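Print this page | E-mail this page

Play Kitchen Refresh: progress report to the Tusora Fund

Hi Shadi,

You asked for news before the next payment goes out, so here goes — and it's mostly good! The burger counter has its tabletop, the tray is in place, and I've been fussing over the layout with the toy food ever since. The thin plastic strips run down both long sides of the tray, and I like how tidy that makes the counter feel.

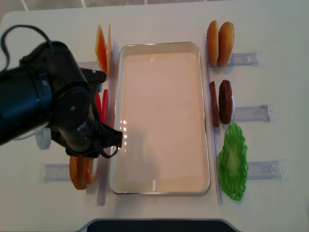

Photo: Fares Farah / Plumevstead Toy Library

The cheese slices (one orange, one more yellow) stand on edge to the left of the tray. I had planned to lay them flat in a bowl, but I'm glad we went for the upright idea. They're easy to tell apart, and small fingers need something to get hold of.

I'm even happier with the dispenser rails. They're clear, so you can see what's in them, and each has a little spring pusher that presses the food along to one end. Buns, patties and lettuce get a rail each, two pieces to a rail for now. We have room in the budget for up to 30 more pieces, and I'd love to spend it on extra lettuce!
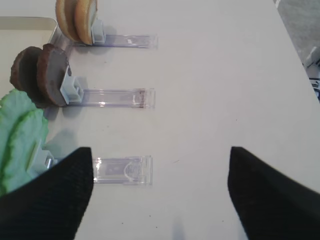

Money and what's left to do

We've spent $407 so far, with $200 set aside for spare pushers and a second tray. The labels still need a proper look — I want them bigger. Opening is planned for September.

Fares

Last updated: 1st August
Contact us | © Plumevstead Toy Library | Back to top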